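Re: [wenix-residents] Leadership vote at council

Sorry, quick one, typing between meetings.

Darcy Pirihi wrote:
> As I read it there are only two ways to shift the council leader before
> the election. Either his own group turns on him or the petition gets
> enough names to force a debate. Am I missing one?

Not really missing one, Darcy, but the petition doesn't remove him. It gets a debate and that's it. We had 2,158 signatures when I last looked, which is plenty, but the motion afterwards still needs a majority and his group has 42 seats. So you're back to the first route whatever happens. 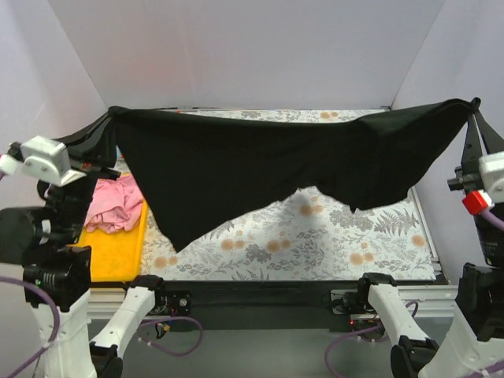

And the first route – I wouldn't hold my breath. Two of the Pryor ward lot have grumbled in private, neither will say it in the chamber. The Stareck members will vote how they're told untill the candidate lists are settled in September. After that maybe, if anyone gets dropped and is cross about it.

What I'd do is hand the petition in anyway and ask for a recorded vote. Then at least it's on paper who backed him over the Flonditz Road sale. Worth more on the doorstep than another letter to the paper imo.

Can somone check the deadline for the agenda? I think it's noon but don't quote me.

Must run. Will read replies tonight.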